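**Wanted: two or three people to help finish a two-armed robot (shared workshop, evenings)**

Hi all! I've been building Climer at the Zirnport workshop since December, and I could really use company. It's two arms, two five-fingered hands and one very stubborn drawer task, which I run in simulation first.

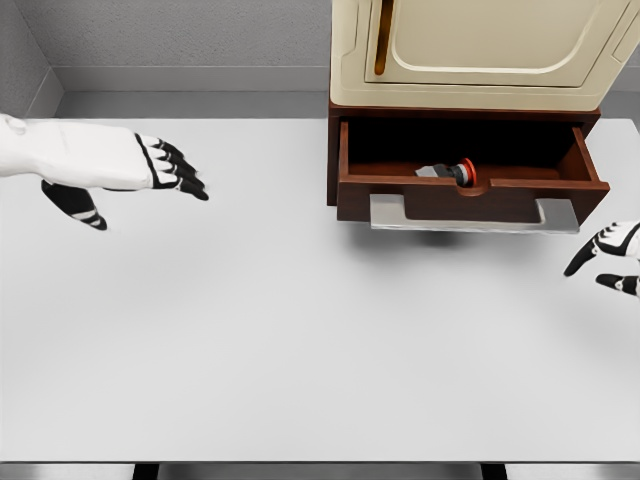
You don't need a degree. If you can solder, or write a bit of Python, or you just like fiddling with tendons until they behave — come along. I can't pay wages, but there's $400 left for parts and I'll cover your bench fee.

Leave a note in the Climer tray by the door, with which evenings suit you.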